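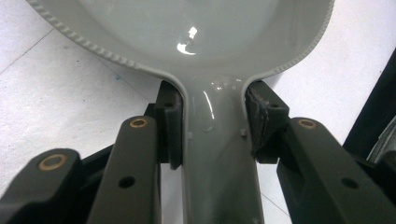
2018-11-01 작업 노트

숟가락 과제, 핸드 그리퍼로 시연 수집. 원격조종 쪽은 어제 것까지만 하고 멈춤.

먼저 불만부터 적어둔다. Vusalden 회의에서는 "사람이 손에 들고 하면 로봇은 그대로 따라 한다"는 말이 또 나왔다. 나는 아직 그 말을 믿을 만한 결과를 본 적이 없다. 오늘 시연 123개를 찍었고, 대충 훑어본 뒤에 남긴 것이 그보다 24개 적다. 버린 것은 대부분 숟가락이 패드 사이에서 돌아간 경우다. 손에 들고 있으면 돌아가는 게 느껴지니까 나도 모르게 손목으로 보정하게 된다. 그 보정이 궤적에 그대로 들어간다. 로봇 팔에는 그걸 느낄 센서가 없는데 무엇을 보고 따라 하라는 건지 모르겠다.

잡는 위치. 회색 플라스틱 숟가락은 목 바로 아래, 손잡이 양옆에서 물었다. 양쪽 옆면에 작은 돌기가 하나씩 있는데, 패드가 거기까지 내려가면 면이 제대로 안 닿는다. 그래서 돌기보다 위쪽을 물기로 정했다. 문제는 이 위치가 무게중심과 별 상관이 없다는 것. 머리가 넓어서 앞으로 기우는데, 조금 세게 쥐면 버티고 약하게 쥐면 돈다. 그런데 우리 기록에는 쥐는 힘이 없다. 벌어진 폭만 있다. 플라스틱이 얇아서 폭은 두 경우가 거의 같게 나온다. 이 얘기는 지난 1월에도 노트에 썼는데 바뀐 게 없다.

패드 상태. 오른쪽 패드 접촉면이 해져서 검은 재질이 가장자리부터 뜯겨 있다. 왼쪽은 멀쩡해 보인다. 좌우 마찰이 다를 테니 오늘 데이터에도 그 차이가 섞였을 가능성이 있다. Grażyna Domański는 "현장에서도 패드는 닳으니 그냥 두는 게 현실적"이라고 했다. 틀린 말은 아니지만, 언제부터 얼마나 닳았는지 적어두지 않으면 현실적인 데이터가 아니라 그냥 모르는 데이터다. 교체 기록부터 만들 것. 새 패드는 Zieliński에 주문해뒀고 도착일은 미정.

링크 쪽은 황동 부싱에 유격이 조금 느껴진다. 느껴진다는 것뿐이고 재보지는 않았다. 다음에 다이얼게이지로 확인.

반사. 숟가락이 광택이라 위쪽 조명이 머리 안쪽에 하얗게 뜬다. Vudow 학습 코드로 지난번 모델을 돌렸을 때 숟가락 중심 추정이 이 반사점으로 끌려가는 것처럼 보였다. 확신은 없다. 확인하려면 조명을 옮기고 같은 시연을 다시 찍어야 하는데, 다들 개수 채우는 데만 관심이 있다. 밑은 흰 타일 바닥이라 연회색 숟가락과 대비도 약하다. 머리 테두리의 오돌토돌한 부분이 그나마 윤곽을 잡아준다. 민무늬 숟가락으로 바꾸면 지금보다 나빠질 거라고 본다.

원격조종과 비교. 속도는 핸드 그리퍼가 확실히 빠르다. 이건 인정한다. 원격으로는 하루에 18개 찍고 어깨가 나갔다. 다만 원격으로 찍은 건 적어도 그 팔이 실제로 갈 수 있는 자세만 들어 있다. 손으로 찍은 건 관절 한계 검사를 따로 돌려야 하고, 바닥 가까이에서 손목을 눕힌 시연은 여러 개가 걸릴 것 같다. Stitbridge 쪽 스크립트가 이걸 자동으로 걸러준다는데, 무슨 기준으로 거르는지 문서에 없다. 돌려보기 전에 소스부터 읽을 생각.

목표는 200개로 잡혀 있다. 왜 그 숫자인지 물었더니 지난 과제에서 그만큼 썼기 때문이라고 한다. 지난 과제는 상자였다. 상자는 물고 나서 돌지 않는다. 나라면 지금 남은 것으로 먼저 한 번 학습해보고, 실패가 파지에서 나오는지 이동에서 나오는지 본 다음에 더 찍겠다. 의견은 냈고 답은 아직 없음.

할 일
- 오른쪽 패드 근접 사진 남기고 교체 전후로 같은 시연 반복
- 숟가락이 돈 시연은 지우지 말고 따로 폴더에 보관(오늘 버린 것도 휴지통에서 복구)
- 시작 자세 통일. 나는 머리를 위쪽으로 두고 시작하는데 Grażyna는 매번 다르다. 다양성이라고 주장함
- 손목 보정이 들어간 구간 표시 방법 정하기. 지금은 눈으로 보고 적는 수밖에 없음
- 조명 위치 하나만 바꿔서 짧게 재촬영
- 관절 한계 검사 결과 나오면 이 페이지 뒤에 붙이기

추가. 퇴근 전에 남긴 시연 하나를 팔에서 그대로 재생해봤다. 접근까지는 괜찮았고, 들어올리면서 숟가락이 앞으로 돌았다. 손으로 할 때 내가 손목을 젖히던 바로 그 지점이다. 한 번 해본 것이라 결론은 못 내린다. 내일 같은 파일로 다시 재생.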